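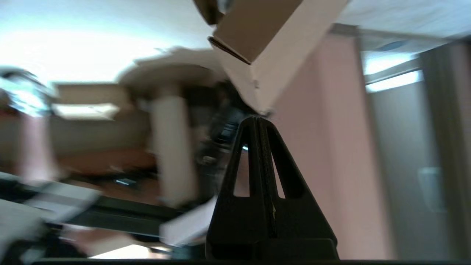

Minoru Ikeda reckons you can't train a grasp detector on wrist video at all unless you throw out every blurred image first. I've heard the same from two other people now and I don't believe it, but I'd like to be told why I'm wrong before I spend August deleting things.

My setup: one arm, two-finger gripper, small camera at the wrist. The job is picking up cardboard boxes and putting them down somewhere else. I'm writing the bit of software that decides whether the gripper is touching the box, using the camera only. The finger is always sharp because it moves with the camera. The box is sharp enough when it's up against the fingertip. Everything behind is smeared whenever the arm swings.

I ran the usual sharpness filter (variance of the Laplacian over the whole picture) and it rejected 2103 images out of 3405. A lot of what went was exactly what I want to keep, with the tip right up against the cardboard and the room a mess behind it. What stayed was mostly the arm parked and doing nothing.

So is blur really the problem here, or are people repeating something they read once? I'd rather not add a motion compensation stage from the Skarnby toolkit either. I tried it and saw no difference I could measure, whatever the readme claims.

Fadime Tuncer, Narville

Deok-su Jeon

Just use a faster shutter and more light. Blur is always bad for vision. There are plenty of deblurring networks about, you can download one and run it over your data first. Worked fine for me.

Yoon-hee Nam

I wouldn't put a deblurring network in front of this. It will give you crisp edges, but some of them will be edges it made up, and the edge between fingertip and cardboard is the one thing your detector has to get right. "Worked fine" compared with what?

A faster shutter is fair advice for new recordings if you have the light for it. It does nothing for the ones you've already got.

Your filter is scoring the wrong thing. Whole-picture sharpness on a wrist camera mostly tells you how fast the arm was turning, because the background fills most of the view. You've built a speed filter by accident. That also explains why you're left with parked arms.

What I'd do:

Crop to a fixed window over the fingertip. The finger doesn't move much in the picture, so one window per gripper opening will do. Leave a decent margin on the side the box comes in from.

Mask out the finger before you measure sharpness. It's fixed to the camera and it will score well no matter what, so if you leave it in, every crop passes. If your finger has slots in it, mask the slots as well, since you'll see the background through them and that changes with every swing.

Score what's left in the window. If the box is being held, it's moving with the camera too, and it should come out far sharper than the room. I'd be tempted to feed that difference to the detector as an input. Box sharp and room smeared, during a fast move, is decent evidence that the box is going where the gripper goes.

I'd be careful with that last one. It says nothing when the arm is still, and it can't tell a firm grip from a box that's balanced on something and about to go. Touching and holding are two labels. From one still you can often argue for touching. For holding you need the pictures on either side, or the gripper's motor current, and I don't know why you've ruled the current out.

On Minoru's rule: it probably comes from people building maps of a room from video, where a smeared background does ruin things. You aren't mapping the room.

Before you believe any of this, split your test set by recording and not by single image. Neighbouring images are nearly the same picture, and a random split will flatter whatever you try. I've been caught by that one.

Fadime Tuncer

Tried the crop and mask on one recording. It had 926 images and the new score throws out 37. I looked at every one of the 37 and most deserved it, the box itself was smeared as it slid past the tip. A few were fine and I've put them back by hand.

The sharp box / smeared room input is not as good as I'd hoped. It helps on long swings and does nothing on short ones, and on a plain box face there isn't enough texture to call it sharp or otherwise. Printed labels help a lot, which makes me suspect the detector is learning labels. I'll have to record some bare boxes.

Motor current is ruled out because the driver on this gripper reports it at a rate that's no use to me. Woo says that can be changed in the config. I'll believe it when I see the log.

Do-yoon Kwak

We had the same thing in Stuststead with the current readings. It can be changed, but check the timestamps afterwards. Ours were stamped when the message arrived and not when the reading was taken, so contact looked late in every run, and we spent ages blaming the camera. Tap the finger on the table a few times while recording and line up the two signals by eye. If the gap changes from tap to tap, you can't fix it with a constant offset and I'd leave the current out of training until the driver is sorted.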